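About Flonis

Flonis takes in old desktop computers, strips out whatever is still any good, and sends the rest on as sorted metal, board and plastic. We have been doing this since a November when we had one bench, a box of screwdrivers and a van we shared with the carpet shop next door. The van has gone. The screwdrivers are mostly the same ones.

We don't much like About pages. Half of the ones in our trade were written by people who have never opened a computer, and you can tell, because every other word is "solutions" and there's a globe with a leaf on it. We put off having one until customers began asking what we do with their machines, which was a fair question, so this is our attempt at an answer. It was last gone over in February 2023.

What we do

A pallet arrives, usually from a school or an office that has had a clear-out. Ullitton, our unit, holds roughly 800 desktops when it's full, and we try not to let it get full. Each machine gets a number, the drive comes out first and goes into a locked cage, and then the tower goes on its side on a bench with the panel off.

After that it depends on what we find. Processors are worth looking at. Memory nearly always is. Power supplies are tested on their own, under load, and we throw out more of them than other firms seem to. We've bought "tested" supplies from other people and we know how that goes.

The boards are where the arguments start. There is a belief in this business that any board with a processor still clamped in it should be sold as a pair, quick, before the price drops. We're doubtful. A board that has sat in a cupboard for years needs its capacitors checked and its socket examined under a decent light, and a listing that skips all that is really a raffle ticket. If we haven't looked, we say we haven't looked, and we charge less.

Why we grumble about the word "green"

You'll see claims that a refurbisher recycles 100 per cent of everything. We have never managed it and we'd like to see the paperwork of anyone who says they have. Cable ties, foam, sticky labels and the odd thing somebody posted through a drive slot all end up somewhere. Ours go in the general waste and we pay for the bin.

We are also not sure that mending an old machine is always the right thing. Some of them eat electricity and will be slow whatever you put in them. If yours is one of those, we'll tell you, and you can be cross with us if you like.

Desktop towers at Ullitton, side panel off, lying flat on the slatted bench:
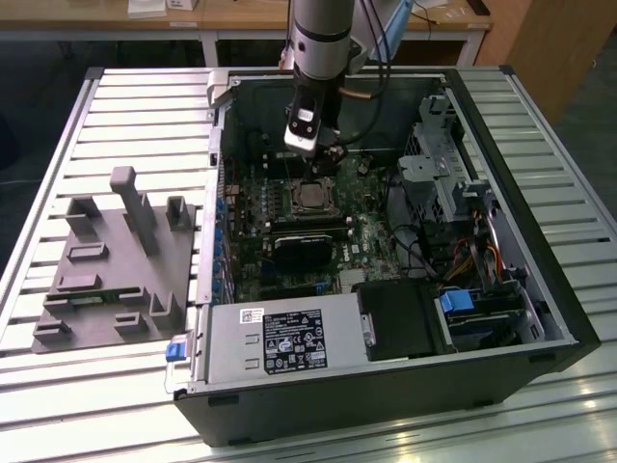
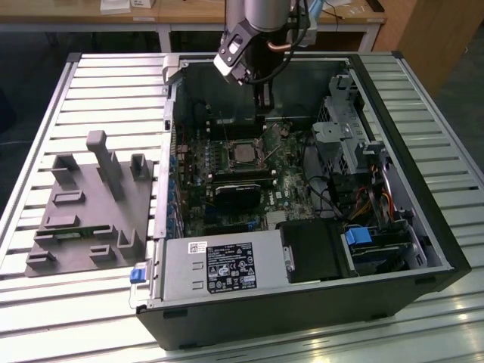
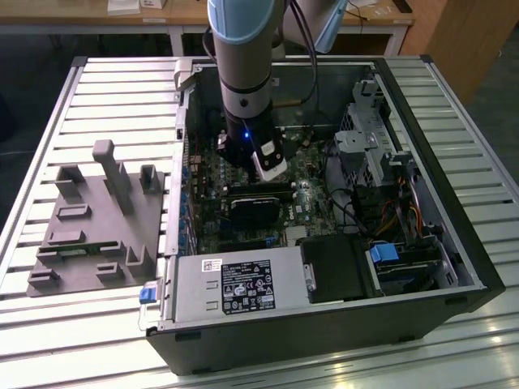
Business desktops make up most of our work, and we'd rather have them than the home-built sort. The better ones come apart with latches and tabs, so a drive bay can be out in moments and nobody rounds off a screw. Home-built towers are prettier and have a great deal of glue in them. We still take them, grudgingly.

We sell what we save in two ways. Oosthuizen is our parts list, plain and rather ugly, with one line for each part and a note of what was tested. Vomero is the name we put on complete refurbished machines. There are 3 grades of Vomero and the lowest one has scratches. We photograph the scratches. Prices start at £185, and there is no sale on, nor will there be one next week, because we don't put the price up first in order to bring it down.

Things people ask us

Do you wipe drives? Yes, or we destroy them if you prefer, and you get a list of serial numbers either way. Please check the list. Very few customers do, and it makes us wonder what the lists from other firms look like.

Will you collect? For 20 machines or more, within 200 miles. Fewer than that and you'll have to bring them over – the kettle is usually on.

Do you buy old machines? Sometimes, if they're recent and complete. We won't quote over the phone from a description, as everybody's computer is "hardly used". Send the model number and tell us what's missing, and we'll reply with a figure or a polite no.

Can you match a price you saw elsewhere? Probably not. Ask them what they tested, and if the answer is a good one, buy it from them.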